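Stomia hand-held gripper, unit 7
Inspection checklist with comments
Checked by: Colette Mallet
Period: October
Place: Ilutton, study desk station

Status key: OK / WATCH / FAIL / NOT CHECKED

1. Base plates, left and right
Screws present and seated: OK
Comment: The Vostus sheet says "hand tight," which means something different to every person who signs it. I used the driver with the clutch. Please write down which driver you used or I will assume you used your fingers.

2. Ridged pads
Ridges intact, no splits: OK
Pad bonded along full length: WATCH
Comment: Left pad lifts a little at the top corner when pushed sideways with a thumbnail. The previous sheet has this as OK. I doubt it was pushed.

3. Fingertips
Both tips firm on the finger, no wobble: OK
Tips meet evenly when closed: WATCH
Comment: They meet, but the right one arrives first. El Khatib say this is within tolerance and have not told me what the tolerance is. I have asked twice. Until there is a number on paper this stays at WATCH, whatever the summary page says.

4. Trigger and travel
Full open to full close without sticking: OK
Return spring: OK
Comment: Cycled by hand 66 times. The service note promises nearly 790 hours before the spring needs attention. Nobody has logged hours on this unit, so I can't do anything with that figure.

5. Camera mount and view
Mount screws: OK
Both fingertips in view when open: OK
Lens clean: OK
Comment: Wipe with the dry cloth only. I found the wet wipes back in the case again.
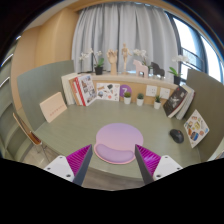

6. Station
Mouse pad flat on the desk: OK
Mouse on the right of the pad: OK
Books and cards propped up, not lying down: OK
Pots along the back edge of the desk: OK
Window light: WATCH
Comment: The layout sheet asks for "even light." There is a large window on the right, and I don't see how anyone ticks that box in daytime. Either change the wording or tell us what to do with the curtains.

7. Cable and case
Cable strain relief: OK
Case foam: FAIL
Comment: The foam has torn at the hinge end and the fingers rest against the shell in transit. I suspect this has more to do with item 3 than anybody's tolerance. Replacement requested.

8. Calibration
Open and closed positions recorded: NOT CHECKED
Comment: The tool asked for a login I don't have. I won't copy last month's values across.

Actions
Rebond left pad, then repeat item 2 before use.
Get the tip tolerance in writing from El Khatib.
New foam for the case. Carry the unit upright until it comes.
Login for the calibration tool, for me and one other person.

Released for use: with limits. Light objects only, maximum 2 hours per session, until items 2 and 8 are closed.

C. Mallet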